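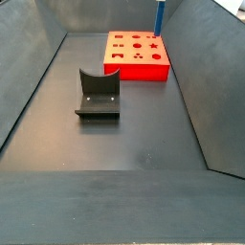 Teaching by hand, and the art of not rushing

It has been a busy August on the teleoperation side, and Mitali Jayawardena asked me to put a few words together for those of you who haven't been down to see us lately (do come, we like visitors, and the kettle is usually on).

As most of you know, the Flono project is all about peg-and-hole work this summer. One of us sits at the controls and steers the arm through the task, and every attempt is saved so the learning side has something to copy. We set ourselves a target of 3000 demonstrations, which sounded perfectly reasonable in the meeting and rather less so by the second afternoon! Jui-lin Tam managed 181 in her first week, and has very kindly offered to sit with anyone who would like to learn how she does it.

Her main advice is to slow down over the block. It is terribly tempting to swoop in with the blue peg and wiggle until something gives, but the robot will learn the wiggling just as faithfully as everything else. Come down straight, pause just above the red top, line up your corners and only then lower. The star and the trefoil are lovely to look at, but beginners should start with the plain rectangular holes and work up from there.

Tín Khương has also asked that operators leave the black holder where they find it between attempts, and make any changes to the layout at the start of a session with a note in the log. We lost 300 recordings to a muddle over this earlier in the month, and he was very gracious about it.

New operators need 2 practice sessions before their recordings go into the main set. Kalliopi Leka keeps the sign-up sheet, and there are still morning places going.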